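Ellex hand-held gripper kit – trial at Umville
Progress report no. 2 to Yvonne Parsons, Godoy fund
From: Rocío Leiva
Tue 1 June

Short one this time, sorry, supplier call in an hour. Full figures to follow with the claim form.

Where we are
Kit arrived, two grippers plus body-worn box, head mount and cables. Set up by Spyros in one afternoon. The quick start sheet is fine up to page four, then it assumes you have the older box. We've written our own and Afaf will send it to Ellex.

Recording started the week after. 135 usable takes so far out of a target of 356. Behind plan, mostly the first fortnight, see Problems. Rate now is much better and I still expect to finish inside the grant period.

What we like
– Weight. Uriel did a full morning with both grippers on and no complaints, which was not the case with the Zelton set in January.
– Pads hold well on smooth things. Pots, tubs, lids all ok.
– Marker cubes stay put. Have not had to re-glue one.
– Calibration is one routine for both hands, and Afaf can now do it without the manual open.

Problems
– Cables. Too long for the shorter people on the team, too short for Spyros when he reaches up. Ellex say a second length is comming, no date.
– Box software dropped takes without telling us. Lost most of a week to this. Fixed by the update, not seen again.
– Left gripper went back once for a stiff finger. Turned round in 10 days, they said five.
– Spare pads are only sold in full sets. Annoying and not cheap.

Work at hand
Currently on the desk and shelf tasks in the main room. Tabletop objects first, then shelves, then doors if there's time.

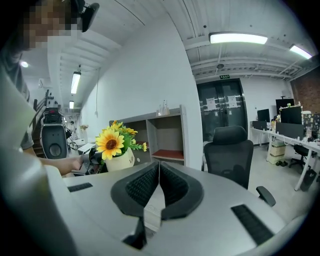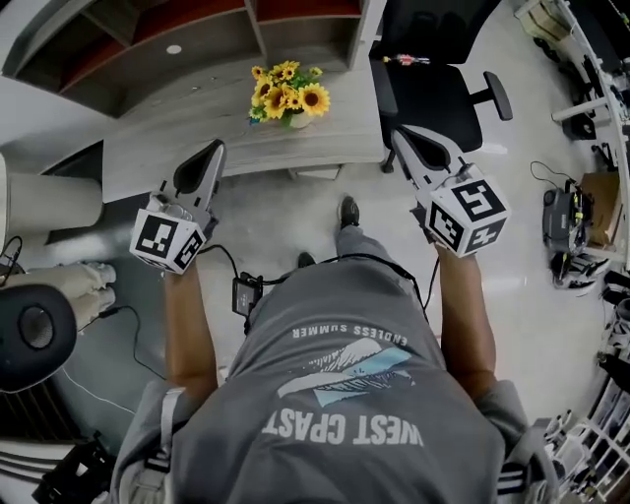
Main room at Umville. First picture from a gripper, second looking down on the wearer with both grippers in hand.

Money
Kit and first set of pads paid. Second set of pads ordered, invoice not in yet. Small underspend on travel as the Ellex training was done by video in the end. I'd like to move that to a second body box so we can run two people at once. Can you confirm if that needs a form or if an email will do?

Comparison with Zelton
Half done. Uriel has the timings for both kits on the same tasks but the Zelton ones need re-checking, a few were logged under the wrong task name. Would rather not quote anything untill that's sorted. Early feel: Ellex quicker to put on, Zelton better documented. No view yet on the quality of the recordings themselves.

Next
– Finish tabletop set (Spyros, Uriel)
– Shelf tasks, start as soon as the pads are here
– Chase Ellex re cables and warranty wording – the warranty only mentions the grippers, need it to cover the box too (me)
– Timings table cleaned up and sent to you (Afaf)
– Draft buy / don't buy note, for the next report

Need from you
Answer on the underspend, and whether you want the raw takes or just the summary. Raw is big, would have to go on a drive.

Rocío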